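Workshop notebook, Foley bench
May, started 9:40

Subject: checksum mismatches on the Ladwood scans

Background

Ladwood sent the second batch of scanned survey sheets last month. 3,592 files, all TIFF, with a manifest of checksums made at their end. Olline ran the import overnight and flagged 5 files as not matching. Reran the import the next night with no changes. Five mismatches again, but only two of them were the same files as before. The other three had passed the first time.

A file damaged before it left Ladwood should fail on every run. A file that fails on one run and passes on the next points at the reading side: disk, cable, memory, or Olline itself. I had assumed a bad copy and nearly asked Ladwood to resend. Glad I held off.

What was checked first

Disk: SMART values clean, no pending sectors, no reallocated sectors. Surface read completed with no errors.

Network: not involved. The batch came on an external drive and was copied locally before import.

Olline: same version on both import machines. Copied the seven files that had been flagged in total (two repeat, then the rest from both runs, list in the shared folder; I have recounted it and it is eight, see below) to the second machine and hashed them with the plain command line tool. Six match the manifest. The two repeats do not match.

So there are two separate faults. Two files are really damaged on the local copy. The rest were read wrong at least once by the import machine and are fine on disk.

Correction to the above: five plus five with two in common is eight, and the list has eight. The "seven" is my slip. Leaving it in.

Checked the two repeats against the external drive. The originals on the drive match the manifest. The damage was done during our copy, on the same import machine. That removes Ladwood from the question completely.

Memory

With the disk clean and errors appearing both on copy and on read, memory was the best candidate. Plan: open the case, pull the modules, clean the contacts, and test each module alone in the same slot. Then test one good module in each slot in turn. Processor socket to be looked at too, as the memory controller is in the processor and a bent contact can look the same as a bad module.
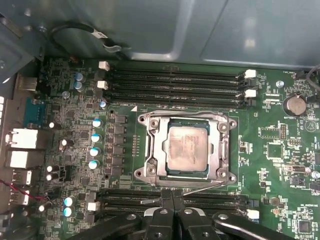
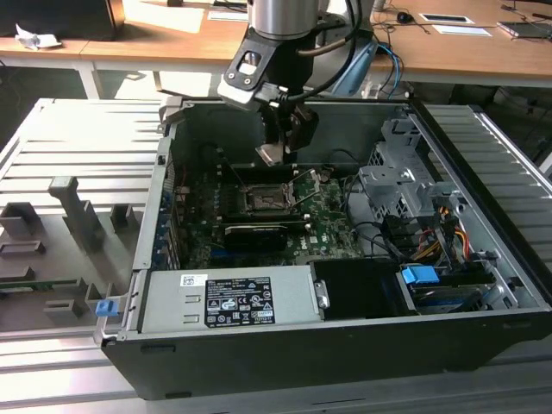

Processor in the socket in the first picture; socket empty and lever up in the second.

Test results, modules

All tests run with the memory tester from a USB stick, 3 full passes per module, default pattern set.

Module A: clean.
Module B: errors in the first pass, all in one narrow address range, same bit each time.
Module C: clean.
Module D: clean.

Module B repeated in a different slot. Same range, same bit. The fault follows the module. Slots all pass with module A. Module B is marked with red tape and is in the reject tray. Please do not put it back in the spares box.

A single stuck bit in a narrow range fits the symptoms well. Most files never land on that address. The ones that do get one bit changed, and a TIFF with one changed bit usually still opens and looks normal. Without the manifest this would not have been noticed.

Reassembly notes

Used the Purkitz compound for the heatsink. It is stiffer than what we had before and does not spread well straight from the tube. Warming the tube in a pocket first helps. Screws tightened in a cross pattern, a bit at a time. Machine is running on modules A and C only for now.

Reimport

Both damaged files recopied from the external drive and hashed: match. Full batch imported again in the afternoon with module B out. No mismatches. Throughput was around 700 files an hour, a little slower than before. I put this down to the reduced memory but have not measured it.

Open points

The first Ladwood batch went through this machine as well, and it came without a manifest. Ask whether they still have the originals and can produce checksums. If they can't, compare against our backup copy, but note that the backup was also written from this machine, so agreement between the two proves little.

Order a matched pair with error correction if the board takes it. Manual not found yet.

Add a hash check after every local copy, before Olline touches anything.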